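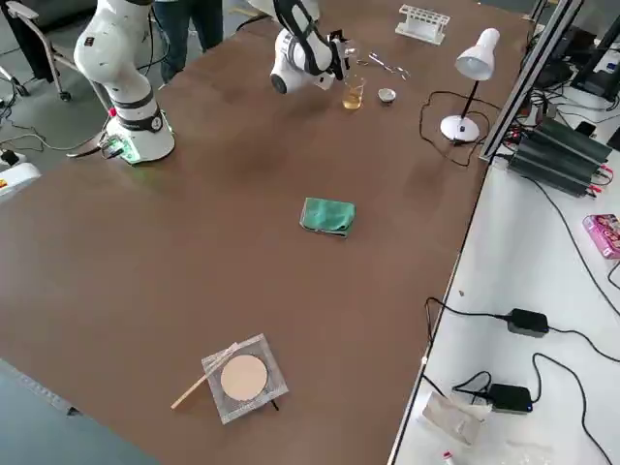
Tuấn Đỗ would like it known that he asked for a bigger cupboard and was given a list. The list went up on the inside of the cupboard door at the Clidonau teaching lab on March 31, 2025, and sets out what may stay on a bench once the people using it have gone home. It is a short list. Most of the things people leave on benches are not on it.

Under the new rule, a bench at the end of the day may hold a lamp and a test tube rack. Everything else goes back where it came from, including beakers, tweezers, filter paper, gauze pads, the little metal cups that roll under the radiators, and any cloth, whatever colour it has become. Beakers with something in them must be labelled or emptied. "It's only tea" is no longer accepted as a label.

The trouble began with wire gauze. The lab bought 50 squares of it last May and by the winter could lay its hands on 4. A search of drawers, windowsills and one coat pocket brought back a good many of the rest, along with a quantity of tweezers that had been reordered twice. The bill for replacing things the lab already owned came to £330, a sum that has since been read out at two meetings and is starting to be quoted by people who were at neither.

Nhàn Sầm, whose name is at the foot of the list, says she has nothing against a bench that looks as if work is being done on it. A beaker, a rack, a cloth folded to hand and a bit of filter paper on its gauze is a perfectly decent afternoon, in her view. Her quarrel is with the same arrangement a fortnight later, when the filter paper has curled and everyone in the building is certain it belongs to Mwakalinga.

Mwakalinga, for those who have not had the pleasure, is the group at the end of the corridor. It denies everything and has bought its own tweezers, marked with red tape.

Cloths have a section of the list to themselves. They are to be folded and hung over the rail by the sink, and washed when they need it, a phrase that took up most of a morning and was left as it stood. A proposal for separate colours for separate benches was dropped after it emerged that the stores order cloths by price and take whatever colour arrives.

Desk lamps were nearly on the wrong side of the rule too. The first draft had them unplugged and shelved each night, flex wound neatly round the base. This lasted until somebody tried it with the Dekov lamps, whose flex has opinions of its own, and the second draft lets them stand where they are provided the lead does not hang over the front of the bench. Wooden splints, the subject of a surprisingly long email, go back in the jar if unused and in the bin if not. Splints used for stirring coffee count as used.

The rule is on trial until the end of May, when the gauze will be counted again. Đỗ has renewed his request for the cupboard, and has been to the trouble of measuring the gap beside the door. He has been told that it will be considered once the existing cupboard has been emptied, a job which has been put down on the list under his name.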